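Workshop notebook, Thursday, March
Room: large table room and the one through from it

Started just after nine. Plan for the day was to get the stationery and loose papers off the big table, sort them, and decide what stays in this room and what goes through to the cabinet. Sakda Kaewkla had done the drawers on the side table before I got in, so I left those alone.

Pens first. I tried each one on scrap, a short line and then my initials, and anything that skipped twice went in the bin. Ballpoints were mostly fine. Gel pens were poor, as they were last time, and I don't think we should order them again. The Statard ones last longest but the caps split down the side. Markers need storing flat. If they stand in a cup tip up for a few weeks the ink drops to the bottom and people throw them away as dead when they only want a night on their side. I'd like that written on the inside of the cabinet door.

Cups: the mesh ones are better than the solid ones because the grit falls through and you can see when they want emptying. Against that, thin refills poke out through the holes. One cup to a table is enough. When there were two, both filled up with broken pencils and bits of tape.

Papers took longer than expected. Guadalupe Arellano's rule is that a sheet with a label stays with the job it was labelled for, and a sheet without one goes to scrap after a week. It worked well enough, except that the labels from the Rutel roll are curling at the corners on coloured paper. They stick properly to white. I pressed a few down with the back of a spoon and left them under a heavy book until lunch. Two had lifted again by one o'clock. Will try the Chaiyaporn labels when they come. If those lift as well, we go back to writing on the sheet in pencil, top right corner, job number first.

Found the missing job sheet, 1376, folded inside the back of the old stock book. Nothing wrong with it apart from the crease. Flattened it and put it back in order. Sakda had already started rewriting it from memory and had most of it right, so his copy can be binned.

Notebooks: agreed at tea that each job gets its own and it stays on the table while the job is open. When it closes, it goes in the cabinet, spine out, with the month on the spine. We have 12 blank ones left, the thin kind. I'd like thicker covers next time, as the corners on these go soft. Purwood do one with a stiff back in 70 sheets, which would see out most of our jobs with a few pages over. Need to ask whether they do it in more than one colour. Separate colours for separate jobs would save a lot of opening and shutting.

Table top: wiped it down before lunch with a damp cloth, then a dry one. No polish. The last lot of polish left a film and loose sheets stuck to it, then came up with a dull patch on the underside. There is still a sticky place near the middle which I think is old tape. Warm water softened it a little. Left it for tomorrow and put a note by it.

Single sheets are still awkward to pick up off a surface like this. They lie dead flat and you end up chasing them to the edge. Sliding one to the edge and taking it from underneath is quickest and doesn't crease it. Card is no trouble. A pile squared up on its long side first is no trouble either. I did a pile of mixed papers both ways to compare and the edge way left far fewer bent corners, so I'll carry on like that.

Whiteboard needs a proper clean with fluid. The dry cloth only moves the grey about. Red is the worst to shift, so please keep red pens for paper and use black on the board.

Still to do:
Sticky patch on the table.
Note inside the cabinet door about storing markers flat.
Order 6 black markers, no gel pens.
Ask Purwood about colours.
Try the new labels on blue paper as well as white.
Guadalupe to check the scrap pile before it goes out.

After lunch we laid a few things out again on the big table the way they would be for an ordinary job, with the notebook on the left, the cup in the middle and loose sheets at the near side. It leaves enough bare table to write on, and I'd keep it like that. 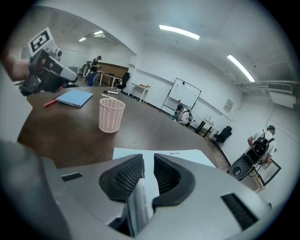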